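Filed under: Opinion, Robots & Learning
Print this | E-mail this to a friend

I love the dull examples best! Give me 200 goes at a fridge door over one perfect backflip.
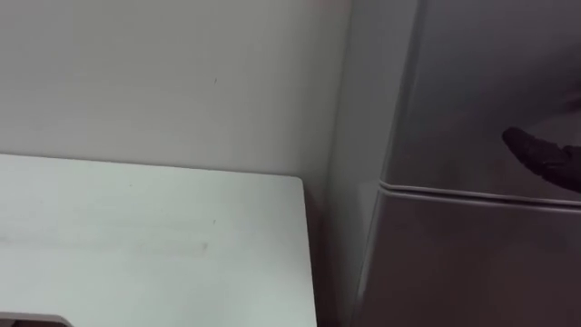 Kwadwo Eshun reckons we should bin every clumsy try. I'd keep the lot, labelled (wobbles are data too), and let the learner see how wide ordinary behaviour really is.
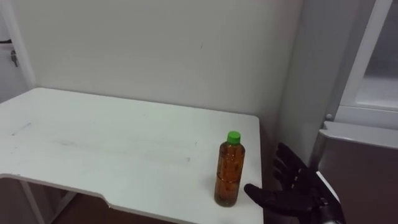 Drinks, doors, drawers, then all of it again in someone else's kitchen. More of that, please!

We use cookies to remember your reading preferences. OK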